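November
Minutes taken by Chinyere Ekpo

Notes from the Vivetcombe Computer Refurb Group, typed up the same evening while I can still read my own handwriting. We started at 6:40 with a pretty full table and one very large bag of pretzels (thank you, Odenent people!).

Last month's minutes were fine apart from my spelling of Gestunis, which I had three different ways. Fixed now.

Stock first. We have 307 machines on the list, and 80 of those are desktop towers that still need opening up and checking. Onuoha has asked for 74 finished ones, so we spent a good while on whether that leaves us enough spares. I think it does if we're strict about pulling parts from the dead ones before they go out the door. Two people thought I was being cheerful about it, and I probably was, but we agreed to say yes to Onuoha and send word if the number slips.

Then we got to the inside-the-case talk, which ran long (my fault, I love this part). I wanted everyone to slow down at the CPU socket. If the bracket is up, keep your fingers and your sleeves well away from the pins, and don't set a screwdriver down on the board "just for a second."

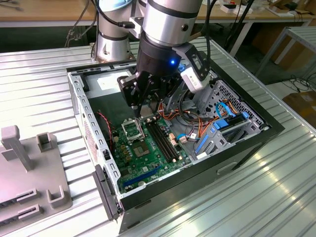 Tower on its side, socket bracket raised, drive cage at right with the blue rails.

We argued a bit about cables. Half the room wants every loop between the board and the drive cage unplugged and bagged, and the other half wants them left in so the next person can see where they go. Agreed: leave them in, but move them clear of the RAM slots before you start. Drive rails and clips stay with their own case, please! We have a whole shoebox of strays that fit nothing.

Coin batteries: test every one, swap the flat ones, write the date on the inside of the side panel.

Gestunis has offered us more shelving. Everybody said yes before I'd finished the sentence. I'm to find out the depth.

To do:
Chinyere: write back to Onuoha, ask about the shelves.
Everyone: read the parts list before next time, and bring back any borrowed screwdrivers.

We wrapped up at 8:15.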